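The Stendance Method

Valtteri Rissanen wanted 500 dollars for the bore and another 2000 if it came in wet. I told him I'd never paid a man for waving a stick before and I wasn't in a hurry to start.

"It's not a stick," he said. "It's a Stendance."

He had it across his knees at my kitchen table, a length of brass tube with a bicycle grip at one end. My sister had found him. She'd had him out to the Eklund place in January, when their dam went to cracked mud, and she swore he'd walked straight to water. I pointed out that the Eklunds live on a river flat. You could drop a teaspoon down there and strike water.

"You always do this," she said.

I do always do this. I did it with the seaweed man and the woman who wanted to play whale noises to the heifers, and I was right both times, though I'll admit the heifers seemed to enjoy it.

Valtteri drank his tea and looked out at the back paddock. He didn't look like a crook, but I've bought two utes off men who didn't look like crooks.

"How deep have you gone already?" he asked.

"151 metres. Dust."

"Where?"

I told him, by the old Kestero fence, where the geologist said. He nodded as if that was very sad and he'd have expected nothing else from a geologist.
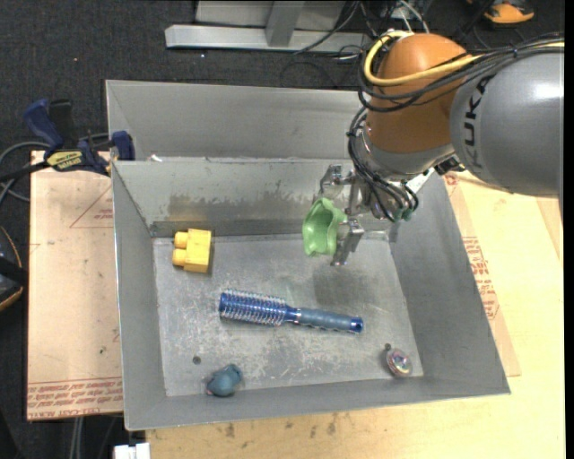 We walked out at four, once the heat had come off a bit. My sister carried a bundle of pegs and wouldn't meet my eye. Valtteri held the tube out in front of him and went along with his head down, muttering, and the dog went along behind him with its head down too. I kept back. I'd decided to watch his hands, because with these blokes it's always the hands.

He went past the shed and the tank stand and through the gap in the pepper trees. Nothing. He stopped once and I thought, here we go, but he was only getting a burr out of his sock.

"What happens when it finds something?" I called.

"You'll see."

"Will I, but? Or will you tell me I have?"

He kept walking. My sister said my name in our mother's voice.

Down past the boundary gate the tube dipped. I saw the dip and I saw his wrist go over with it, a small neat turn, the sort you'd use to pour out the last of the milk. I said so. He handed me the thing without any fuss and told me to have a go.

So I did. I walked the same line feeling like a goose, both hands tight around the rubber grip, arms locked. At his spot it pulled. I can't put it better than that. It pulled, and I'd also walked a fair way with my arms straight out, and they were tired, and I knew exactly where he'd stopped because the dog was sitting on it.

"Well?" said my sister.

"My arms are tired," I said.

Valtteri took a peg from her and pushed it in with his boot. He wrote Plerker on it in pencil.

"What's that mean?"

"It's what I call the good ones."

"And what do you call the others?"

He thought about it for longer than I liked. "I've not had to name one," he said.

I went inside and got the chequebook. I wrote it out for the 500 and I made him sign a bit of paper about the 2000, with my sister as witness, and I kept the pencil. The driller's coming out once he's finished at the Eklunds'. They're putting down a second bore. The first one, she tells me, has started to taste a bit of salt.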